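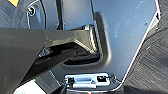
Wrist camera or head camera for small latches, if I can only keep one at full rate?

Posted by Trygve Tangen, 6th June
Filed under: Cameras, Grippers

Hello everybody. I have read this site for a long time but I write for the first time, so please excuse me if the topic exists already. I searched for "wrist camera" and "latch" and found mostly threads about welding.

My setup is one arm with a hand with several fingers from Gudus, and for comparison I also have the two-finger gripper from Ikley, which fits the same wrist. There are two cameras. The first one is a small module at the wrist, the second one is fixed high, on the head of the stand, and looks forward over the arm. Both go through a Koverano controller box, and there is my problem. The box can take both cameras only when I reduce one of them to a quarter of the frame rate. With one camera at full rate and the other reduced it is stable, with two at full rate it starts to drop frames after a few minutes and sometimes the arm stops with a communication fault.

The task is opening and closing small latches and clips on panels, and getting a fingertip into recesses without touching the edge. It is the kind of thing you find on household machines. The panels are smooth and rather reflective, the latches are short, and the recesses are dark inside.

What I have found until now:

The wrist camera sees the fingertip and the target together, so in theory it should be the better one. But one finger takes a large part of the view, and just in the last centimetres it goes over the thing I want to look at. The picture is also soft at this distance. Where a white edge is next to something dark I get compression blocks and a thin coloured fringe, and my edge finder moves between the real edge and the fringe. Inside the recess there is almost nothing to see, it is only dark.

The head camera is sharp enough for the arm and the hand, and I see early if the cable is going to catch on something. But a latch is a few pixels there, and the arm itself hides it as soon as it reaches down.

I have made a test series of 3,626 attempts in total since February, with all combinations of hand and camera. I don't want to publish the full table because I changed the lighting in the middle of it, so the first part and the second part cannot be compared in a fair way. But I can say that in the last block, with the Ikley gripper and the wrist camera at full rate, I had 74 failed attempts, and when I went through them most were of the same type. The approach was good, then the tip landed beside the opening.

So my questions are:

Which camera would you keep at full rate for this work?
Is it normal that the wrist view becomes so poor near the target, or have I mounted it wrong?
Does a hand with many fingers make any sense here, or should I stay with two?

I cannot buy a new controller this year. A new lens or a new bracket is possible.

Thank you in advance for your time.

Added later by Trygve Tangen

I was asked in a message to show how much room there is, so I add one view from higher up. I normally park the arm like this between two runs, and the cables must hang freely or they pull on the wrist.

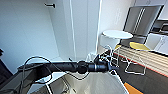
The arm reaching across above the white basin, with the cable loop on the left side.

The walls and most of the furniture are white, which I did not think about when I chose the place. The automatic exposure of the head camera follows the white surfaces, and the black arm loses detail at the joints. I also see bright outlines around the fingers in the stored pictures. I suppose it is sharpening inside the camera, but I have not found the setting for it. If somebody knows the Hellström camera software, I would be glad for a hint.

Teodoro Carrillo

Good that you wrote down the failures and not only the successes, it makes it easier to help.

I worked with a similar combination for two years (other hand, same controller box), and I would keep the wrist camera at full rate. The reduced head camera is enough. With the head view you decide things that change slowly: is the arm on the correct side, is the cable free, is somebody's chair in the way. For this a few pictures per second are fine. The last part of the approach changes quickly, and there you need the fresh picture.

But first you must repair the wrist picture, otherwise you will have a high rate of bad pictures. I would do it in this order.

Focus. Many of these small modules are delivered with the lens set for a metre or more. If yours has a thread and a drop of glue on it, remove the glue carefully and turn the lens while you look at a printed page held at the distance of the fingertip. You need only a small turn. Mark the old position with a pencil before you begin. On mine the far distance became a little blurred afterwards, but for this you have the other camera.

Compression. Look in the Koverano menu under the stream settings, not under the camera settings. On my box the default bitrate was 2,000 and it is the same for every stream, also for a stream which shows fine edges close up. I lowered the rate on the head stream and gave the difference to the wrist stream. The blocks at the edges were much less after that. The coloured fringe will probably stay, it comes from the lens. You can let your edge finder use only the green channel, this helped me more than I expected.

Exposure. Set it by hand. With a pale, shiny panel in view the automatic will make everything else too dark, and your recess is exactly the thing which becomes black. I put a small lamp beside the wrist, at an angle, so that the light goes into the opening and the reflection goes away from the lens. A ring light around the lens was a mistake in my case – I had a white ring on every panel and nothing more inside the recess than before.

Mounting. I cannot say if it is wrong, but the finger should not cross the centre of the picture. Turn the bracket so that the finger comes in along one side and only the tip is near the centre. On my bracket I moved the camera 4 mm to the side and tilted it slightly back, and then I could see both the tip and the near edge of the opening until contact. You have to calibrate again after each change, also after a small one. I was lazy with this once and lost a week.

About your failures of the same type: when the approach is good and the tip lands beside the opening, I would not blame only the picture. Measure the delay. Put a clock with milliseconds in front of the camera and photograph the clock and your screen together. If the delay is long, the arm is working with an old position during the last movement, and a better lens will not change this. The simple solution is to stop the arm shortly before the target, take one new picture, correct, and then go in slowly without looking. It is not elegant but for latches it works well for me.

The hand: for a latch I would use two fingers. A flat, narrow tip goes under the bar of a clip, and you always know where it is. With the hand you have more fingers in front of the camera, and when it opens wide the outer ones can touch the panel before the tip arrives. I would keep the Gudus for round things and handles. If you want to use it anyway, curl the fingers you don't need completely in before the approach and not during it.

For the bright outlines: in the version of the Hellström software I had, the sharpening was called "detail" and it was on the second page of the image tab. I put it to zero. Maybe they have moved it since then.

gantry_pete

just use head cam and zoom it. wrist cams are always rubbish, had two and they both broke at the cable

Trygve Tangen

Thank you both.

@gantry_pete: I tried to zoom the head camera, but then the arm comes between the camera and the latch, so I see a very sharp picture of my own arm. About the cable you can be right. Where did yours break, at the plug or in the middle? Mine makes a quite wide loop and I look at it every morning.

@Teodoro Carrillo: I could do the first part of your list yesterday evening. The lens was glued, as you said. It came loose with a warm cloth and some patience. The print is now readable at the fingertip, before it was only grey lines. "Detail" was set very high, I found it on the third page and not on the second, so they have indeed moved it. The outlines are nearly gone at zero.

The bitrate menu looks different on my box, I have only "low", "normal" and "high" for each stream. With wrist on high and head on low it has run for over an hour without a fault. I don't know which numbers are behind the words.

The delay I have not measured yet. I tried your stop before the target with a few latches and the movement looks calmer, but I will not say more before I have done a whole block with the same lighting. For the recess I must first find a lamp which is small enough to sit next to the finger.

One thing more: when you say "go in slowly without looking", do you watch the motor current to stop at contact, or do you only use the distance? The Ikley gives me a current value, but it is noisy when the finger is nearly extended.

Teodoro Carrillo

Both. Distance as the main limit and current as emergency stop. I take the average of the last eight values, and I start to look at it only after the arm has moved for a short moment, otherwise the starting peak stops you immediately. The noise near the end I had as well. It was a little better after I made the cable loop bigger, which pulled less on the wrist. Set the limit high at the beginning, try it on a piece of foam and go down in small steps.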